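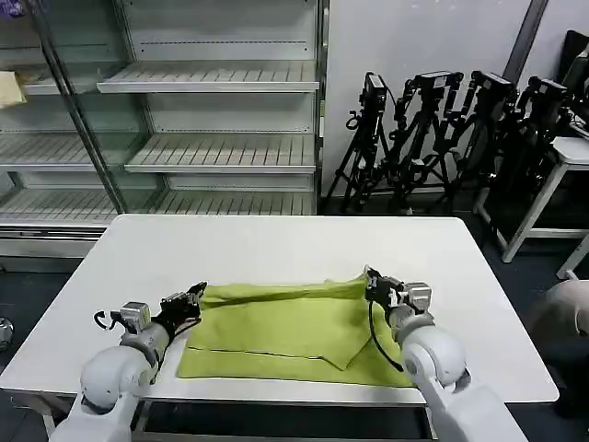
Informe de avance 2: migración del gestor de contenidos de Mundinari a Pletness

Destinatario: Dirección de Sistemas, Mundinari
Elabora: Dorer, equipo de integración
Periodo: hasta el cierre de febrero

1. Objeto y alcance

El presente informe recoge el estado de los trabajos de migración del sitio corporativo y de las áreas de distribuidores desde el gestor actual a la plataforma Pletness. Cubre el modelo de contenidos, la conversión de plantillas, la migración de datos, las redirecciones y los formularios. Quedan fuera la tienda y el buscador interno, que mantienen su propio calendario.

El alcance aprobado no ha cambiado desde el informe anterior. Se ha tramitado una única petición de cambio, relativa al campo de idioma en las fichas técnicas, que se detalla en el apartado 3 y que no tiene efecto sobre el presupuesto.

2. Situación general

El inventario de contenidos está cerrado en 1081 páginas. La cifra incluye las fichas técnicas, las noticias, las páginas institucionales y las páginas de aterrizaje de campañas todavía enlazadas desde algún punto del sitio. No incluye los borradores ni las versiones archivadas, que se conservarán en una exportación estática de solo lectura.

El modelo de contenidos se considera estable. La conversión de plantillas avanza según lo previsto, salvo en las páginas de campaña. La carga de datos en el entorno de preproducción se ha ejecutado completa una vez y está pendiente de repetirse con las correcciones que se describen más adelante. Las redirecciones llevan retraso respecto al plan.

3. Modelo de contenidos

En el gestor actual, buena parte de la información de producto está escrita dentro del cuerpo de la página, en tablas maquetadas a mano. En Pletness esa información pasa a tablas relacionales consultadas desde la plantilla, de manera que un cambio en una característica se propaga a todas las páginas que la muestran.

Se han definido tablas para productos, familias, documentos descargables, distribuidores y delegaciones. La relación entre productos y documentos es de muchos a muchos; en el diseño inicial se había planteado como una lista simple dentro del producto, lo que obligaba a duplicar los manuales comunes a una misma familia. El cambio exigió rehacer el script de importación de documentos y supuso varias jornadas no previstas, absorbidas por el margen de la fase.

La petición de cambio sobre el idioma afecta a las fichas. Mundinari solicitó que cada ficha pudiera publicarse en un idioma aunque faltara la traducción en los demás. Pletness no lo contempla de forma nativa cuando las filas proceden de una tabla, y se ha resuelto con un campo de estado por idioma que la plantilla evalúa antes de generar la ruta. La solución está probada en preproducción. Tiene un coste: el mapa del sitio ya no puede generarse con la función estándar y se construye con una consulta propia, que habrá que mantener.

4. Plantillas

El gestor actual contiene 74 plantillas, muchas de ellas variantes con diferencias menores (un banner, una columna lateral, otro pie). Tras la revisión conjunta se han agrupado en un número menor de plantillas base con módulos opcionales. Todas las páginas institucionales, las noticias y las fichas técnicas se representan ya con las plantillas nuevas.

Las páginas de campaña presentan más dificultad. Varias incorporan hojas de estilo propias y código JavaScript insertado por agencias externas, sin control de versiones y en ocasiones con dependencias alojadas en dominios que ya no responden. Dorer propone dos tratamientos: reconstruir con módulos las campañas activas y publicar como HTML estático las que solo se conservan por su posicionamiento. La lista de unas y otras debe validarla el departamento de marketing de Mundinari.

Se ha fijado además una norma para los módulos nuevos: ningún módulo lleva texto visible dentro del código y todos los literales pasan por los campos de edición. En la revisión de código se han devuelto los módulos que no la cumplían, y los afectados ya están corregidos.

5. Migración de datos

La primera carga completa se realizó por lotes de 200 páginas. El tamaño del lote viene determinado por el comportamiento de la API de Pletness en nuestro entorno: con lotes mayores el proceso terminaba sin error, pero dejaba filas sin relacionar. El equipo prefiere mantener ese límite en la carga definitiva, aun a costa de una ejecución más larga.

Incidencias detectadas en la carga:

Caracteres mal codificados en noticias antiguas. El gestor actual mezcla dos juegos de caracteres según la fecha de creación del registro. El conversor ya distingue ambos casos.

Fechas de publicación desplazadas. Algunas noticias aparecían con el día anterior por la conversión de zona horaria. Corregido en el script, pendiente de comprobar en la segunda carga.

Enlaces internos absolutos. Un grupo de páginas institucionales enlaza con el dominio completo del entorno de pruebas original. Se reescriben en la importación mediante una tabla de equivalencias.

Documentos sin propietario. Hay manuales descargables que no figuran asociados a ningún producto. Se han cargado sin publicar, a la espera de que Mundinari indique si se asignan o se retiran.

La conciliación entre origen y destino se hace comparando, para cada página, el título, la ruta, el número de enlaces y un resumen del texto sin etiquetas. El informe de diferencias se deja en la carpeta compartida del proyecto tras cada ejecución.

6. Redirecciones

El retraso de este bloque tiene su origen en las reglas del servidor actual. El fichero de configuración acumula redirecciones encadenadas de rediseños anteriores, y algunas reglas con expresiones regulares capturan rutas que otras reglas posteriores daban por disponibles. Trasladarlas tal cual habría reproducido los bucles.

Se ha optado por resolver cada ruta de origen contra el servidor en producción, registrar el destino final y generar a partir de ese registro una tabla plana, sin cadenas. La herramienta utilizada es Selvanayagam, el comprobador de enlaces interno de Dorer, al que se ha añadido un modo de exportación con el formato que admite Pletness. La tabla está generada para las páginas institucionales y las noticias. Faltan las fichas técnicas, cuyo patrón de ruta cambia con el nuevo modelo, y las campañas, por el motivo expuesto en el apartado 4.

7. Formularios

Los formularios de contacto, solicitud de muestras y alta de distribuidor están reconstruidos y envían al CRM desde preproducción. El de alta de distribuidor conserva la validación del identificador fiscal en servidor — la validación en cliente por sí sola permitía registros duplicados — y devuelve un mensaje de error por campo.

Queda abierta la cuestión del consentimiento. El gestor actual guarda el texto legal vigente en el momento del envío; Pletness guarda únicamente una referencia a la versión del texto. Ambos planteamientos permiten reconstruir lo aceptado, siempre que las versiones antiguas no se eliminen. Dorer ha bloqueado el borrado de versiones en los permisos de edición y solicita conformidad por escrito.

El borrador de los apartados anteriores se remitió a Mundinari antes del cierre para recoger observaciones.
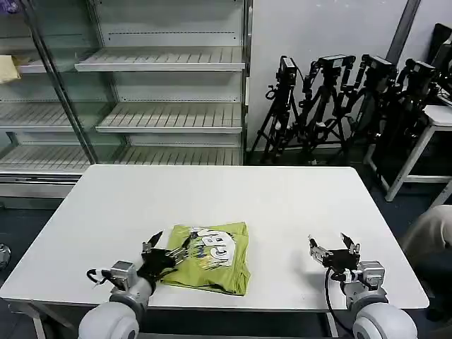 Milagros Tapia pide que la tabla de redirecciones de las fichas técnicas se entregue antes de la segunda carga y no después, como figuraba en el borrador, porque los distribuidores tienen enlaces directos a las fichas en sus propios catálogos y necesitan un plazo para revisarlos. Señala también que el bloqueo del borrado de versiones le parece correcto, pero que la conformidad debe incluir el periodo de conservación, y que ese dato lo facilitará el área jurídica.

Dorer acepta el cambio de orden. La generación de la tabla de fichas pasa a ser la primera tarea del próximo periodo y la segunda carga se retrasa en consecuencia, sin mover la fecha de publicación. Respecto al periodo de conservación, el campo está previsto en la configuración y se rellenará cuando se reciba el valor.

8. Riesgos

Campañas sin clasificar. Si la lista no se valida antes de la segunda carga, las páginas de campaña se publicarán como HTML estático por defecto y su reconstrucción pasará a la fase de mantenimiento.

Doble edición. Los editores de Mundinari siguen trabajando en el gestor actual. Los cambios posteriores a la segunda carga deberán introducirse en ambos sistemas o esperar. Se propone una congelación de contenidos corta, limitada a fichas y páginas institucionales, con las noticias excluidas.

Mapa del sitio. La consulta propia depende de la estructura actual de las tablas. Cualquier campo de idioma que se añada requiere revisarla; queda anotado en la documentación técnica.

9. Tareas del próximo periodo

Generar y entregar la tabla de redirecciones de las fichas técnicas.
Ejecutar la segunda carga completa en preproducción y publicar el informe de diferencias.
Reconstruir las campañas activas una vez validada la lista.
Probar los formularios con los perfiles de distribuidor reales.
Formar a los editores en el uso de las tablas relacionales, con acceso a preproducción.

10. Decisiones que se solicitan a la Dirección

Clasificación de las páginas de campaña en activas y estáticas.
Destino de los documentos sin producto asociado.
Conformidad sobre el registro del consentimiento, con indicación del periodo de conservación.
Inicio y duración de la congelación de contenidos.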